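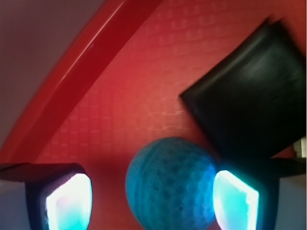
Cloder @cloder_bench · April 16, 2019

1/ Zinon gripper, second revision. Both fingers have lit pads now, facing each other across the gap. The first revision had one lamp on the wrist and the fingers shadowed whatever they were about to close on.

2/ The finger mounts are from Willems, redrilled. The arm controller runs Kinar, my own motion code, which is mostly a queue and a lot of limit checks. Loop rate is 200 Hz. It was 30 in February and the arm visibly stepped.

3/ Cable routing took longer than the fingers did. Tie the bundle tight and it pulls on the wrist at full rotation. I left long loops outside the arm - ugly, but the wrist offset went away.

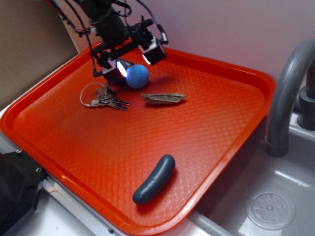 Zinon over the tray, next to the sink. Ball, keys, and a couple of harder shapes.

4/ Position error at the fingertip is 4 mm at full reach. Most of that is the base joint. Closer in it improves a lot, so the tray sits as near the arm as the counter allows.

5/ Log so far: 692 grasp attempts, almost all on single objects. A ball is easy. It can be off center and the fingers push it into line before they close.
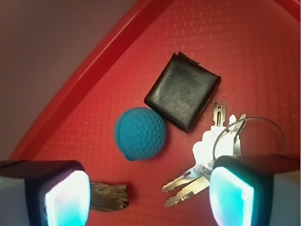 6/ Exposure is the next job. The wrist camera meters on the whole view, and a red tray floor fills most of that, so small bright areas get no say in the setting. Matte things like the golf ball come through fine. The keys have a white glare right in the middle of the bunch, and the segmentation splits them into two objects there. Plan is to dim the pads during the approach and bring them back up for the last bit of travel.

7/ Kinar has no hook for lamp brightness yet. Pad power is a plain on/off line, so that means a driver board and two more wires in the bundle.

8/ Will post the mount drawings once I've fixed the hole spacing on the left finger.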